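Chapter 2
Learning a Grasp from Recorded Motion

2 comments 17 shares

A robot arm can be programmed point by point, or it can be shown a task many times and left to fit a model to what it was shown. This chapter deals with the second approach. The running case is the Coreo study, carried out at the Clillport laboratory and first reported in September. Its data set holds 795 recorded attempts at simple tabletop tasks, of which 600 were used for training. The remainder were held back for testing.
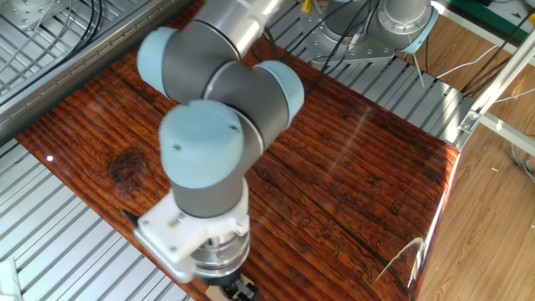
Each attempt is stored as a series of joint angles paired with camera views. The joint angles tell us where the arm believes it is. The camera views tell us what a person would have seen, and the two do not always agree. A varnished board like the one under the gripper shows why. Its surface throws back bright spots and pale streaks of light, and a model trained on raw pixels may treat a streak as the edge of an object. Dark knots in the grain can cause the same kind of error. Section 2.2 describes how the Surnora filter handles both - and where it fails.

The filter alone does not settle where the fingers should close. For that, the study used a second model that scores possible grasp points.

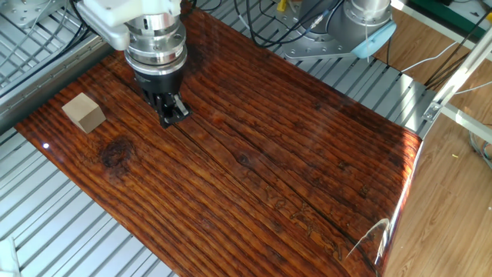 Bergmann scoring gives every candidate point a value between zero and one. Points near a clear outline score high, and points on flat texture score low. A plain tan cube on dark reddish-brown grain is an easy case, as its color sets it apart from the board. The shadow below the fingers is harder - it is dark, it has an outline, and it moves with the arm. Section 2.3 works through the scoring rule and compares its results on the training and test attempts.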